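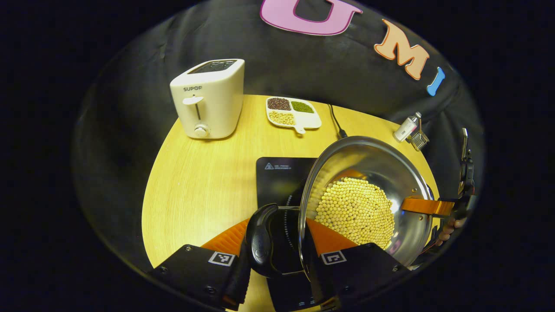
Public demonstrations of robotics have become a fixture of the regional calendar, and those who fund, regulate or simply attend them should expect more of them than they presently receive. The open day held at the Skyrme building in Wetby on a Saturday in October drew 200 visitors to a programme of talks and bench displays, and it offered a useful occasion to consider what such an event is for. The bench that held its audience longest was the kitchen one, where the work at hand was a stainless steel pan of soybeans, held tilted above an induction cooktop between hand-held grippers. A sectioned dish of red beans, mung beans and soybeans lay further back on the same round table, beside a white toaster. No one could mistake the task for a triumph of engineering. It was domestic, small in scale and open to inspection, and for those reasons it deserves a defence.

The customary alternative is well known. At the Vilmont trade exhibition, which this author attended in the same season, automation was presented behind a barrier and to recorded music. A mobile arm performed one routine at fixed intervals. Staff were courteous but were not in a position to say how often the routine failed, who had prepared the floor beforehand, or how many hours of instruction had gone into it. Visitors left with a favourable impression and very little information.

The organisers at Wetby took a different course. Ieuan Morgan, who coordinated the day, placed the collection of training material at the centre of the programme. Visitors watched people carry out ordinary handling tasks with grippers of the kind a machine may one day use in their stead, and were told plainly that the human hand was the source of the skill on display. According to Mr. Morgan, the group had recorded 2,000 repetitions of its kitchen tasks before the doors opened, and had set aside 80 of them as unusable. The second figure was posted on the wall beside the first. It is regrettable that this should be worthy of remark.

There are objections. Demetrius Tran, who sits on the Alwood district council and has long argued for caution in public spending on automation, told the afternoon forum that a pan of beans tells a ratepayer nothing about whether a machine will be of service in a care home or a hospital kitchen. He is correct that the distance between the two is considerable. Beans that spill may be swept up; a resident's meal is another matter, and the labour questions that attend it were given barely 29 minutes at the close of the day. A longer session, with kitchen and care staff among the speakers, ought to be a condition of any future grant.

Mr. Tran's criticism nevertheless bears more heavily on the polished exhibition than on the modest one. A councillor who has stood beside a cooktop and seen how much human attention goes into moving a pan is better equipped to question a supplier's claims than one who has seen only a finished routine. Loose, shifting contents are a demanding test of handling, and one that any person who has carried a full pan across a kitchen can judge for themselves. The public's competence in such matters is considerable — and seldom consulted.

Institutions that hold open days with public money should therefore be asked to meet a few plain requirements. They should publish the number of attempts alongside the number of failures. They should identify which parts of a demonstration are performed by people. Wetby met both without being compelled to do so. The district's cultural and technical grants come up for renewal in the spring, and the terms could be amended at that time with little difficulty.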